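The Clerk of Courtroom 2

September
By Selma Bošković

The case of Lilar against the town of Driderano was in its third year when Mimoza Lazarević came to work as clerk. She was given a desk, a lamp and a key to the file room. The judge, Tihomir Kadrić, told her only one thing on the first morning.

"Read everything before you stamp it," he said. "The lawyers do not."

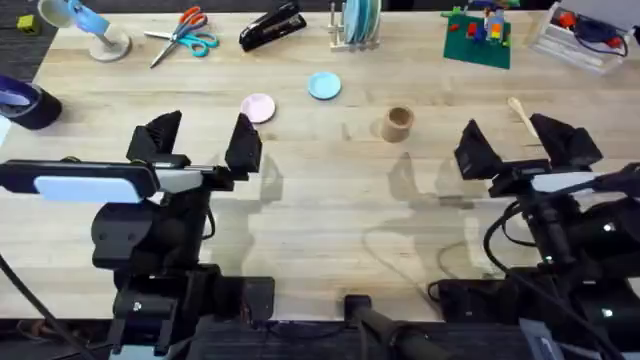
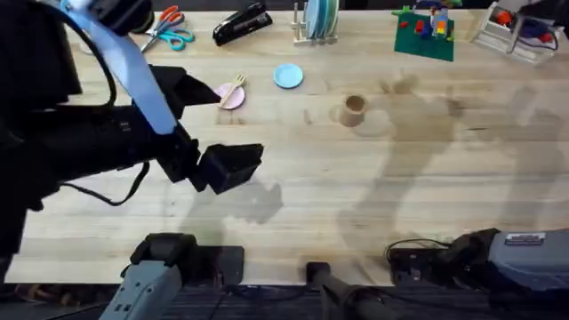 So she read. Lilar was a company that made dye for cloth, and it stood on the river above the town. The complaint was signed by 300 families. They said that the water in their wells had changed, first the taste and then the color, and that the town council had known this and given the company its permit again. The company said that the wells were old and the families were poor, as if one of these things explained the other.

There were 4000 pages. Mimoza read them in the evenings, when the building was quiet and the heating was already turned off. She kept her coat on. Most of the pages were letters between lawyers who asked each other for more time.

In her second month she found the page that was numbered wrong. It was a water report from a laboratory called Krasniqi. The stamp at the bottom had the number 400, but it was placed between 211 and 212, behind a receipt for parking. She went to look for the real page 400. It was the same report, with the same date and the same signature, but one line in the table was different. On the first paper the line said "above the limit." On the second it said "within the limit."

She put both papers on the desk and looked at them for a long time.

In the morning she knocked on the judge's door. Kavinda Chowdhury was already inside. He was the lawyer for the company, a polite man with a soft voice, and he was drinking the judge's coffee.

"Come in, come in," said the judge. "We are only speaking about fishing."

Mimoza held the folder against her chest. She had prepared a sentence on the stairs, and now it did not seem possible to say it.

"I have a question about a page number," she said.

"Page numbers," said Chowdhury, and he smiled. "I am sorry for you. Our office sends such a mess."

"It can wait," she said.

She walked back to her room and sat down. She thought about her mother, who had washed sheets in that river, and about the salary, which was small but came every month. Then she did what a clerk is allowed to do. She took a clean form, the one for the correction of the record, and she wrote: "Two versions of one document are in the file. Both are attached." She made three copies – one for the judge, one for the company and one for Jaxon Zacharias, who spoke for the families and had an office over the Skamus bakery.

The form had a space for the reason. She left it empty and stamped it. Her hand was not completely steady, so the stamp came out a little crooked, and she stamped it again beside the first.

At four o'clock the mail was collected. The man with the bag asked her if this was all for today.

"Yes," said Mimoza. "Please take it now."

She heard him go down the stairs. A little later the judge's door opened, and his steps came along the corridor – slow, as always – and stopped in front of hers.

Related
The Witness From Upper Street
A Permit for the Bridge
What the Bailiff Carried
Two Brothers and a Fence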